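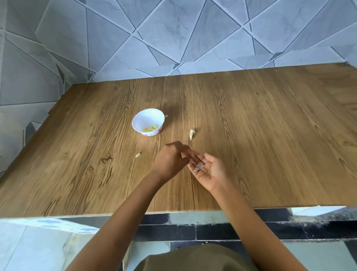 Section 4. Oiling a wood tabletop with Tuvia hard oil

The label on the can says one coat is enough. Plan on two. Bare pine and oak both drink up the first coat, and Marcus Kowalczyk's test boards in the Pruitt shop showed water rings on every single-coat sample. The two-coat boards did better, though red wine still marked them.

Before you start

Check that the top is real wood. Veneer can be oiled, but skip step 1 if you have it, as you may sand straight through.

Read the drying time on the can, then ignore it. It was worked out for a warm, dry room. In December, in an unheated house, allow twice as long.

Steps

1. Sand with the grain using 120 grit, then 180. Stop there. Finer paper closes the surface and the oil sits on top.

2. Vacuum the dust, then wipe with a dry cloth. Tack cloths are sold for this job. We have not seen them do it any better.

3. Stir the can for two full minutes. Do not shake it.

4. Pour out a small amount and spread it with a lint-free rag. A can of 500 ml covers about 9 square meters on paper. Expect less on rough or thirsty boards.

5. Wait 11 minutes and wipe off everything that has not soaked in. If the rag drags, you waited too long. Add a little fresh oil, rub, and wipe again.

6. Leave overnight. Rub lightly with 200 grit or a gray pad, remove the dust, and repeat steps 3 to 5.

Note: Knots take oil unevenly and may stay shiny or tacky for days. Sealers that promise to fix this mostly hide it for a season.

Note: The Kosurard "booster" additive is optional. Cletus Crenshaw ran it against plain oil for a year on his own kitchen table and could not tell the two halves apart.

CAUTION: Oily rags can catch fire on their own. Lay them flat outdoors to dry or put them in a metal can filled with water. Never leave them in a pile.

CAUTION: "Food safe" on the can refers to fully cured oil. Keep food off the bare surface until the smell is completely gone.

For heat marks and scratches, go to Section 5.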